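Grurkik: Desktop Teardown and Parts Survey
Project report, Sun 20 February
Print this page | E-mail this page

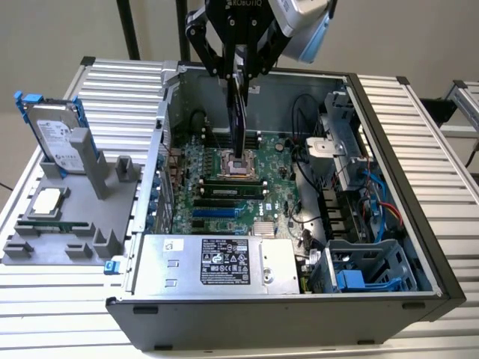
Figure 1. Tower on its side, panel off, CPU socket empty and retention frame open.

1. Method
The case was laid flat on the slatted aluminum table for all work on the board. Cables were traced before anything was unplugged -- the SATA leads loop through the drive bay area and are easy to mix up.

2. Findings
The board carries DELL branding. Two RAM modules were left seated below the socket. The power supply stayed in the case. Logging the parts took nearly 32 minutes.

3. Open items
Socket pins are to be checked under a lens before a CPU is fitted.

Print | E-mail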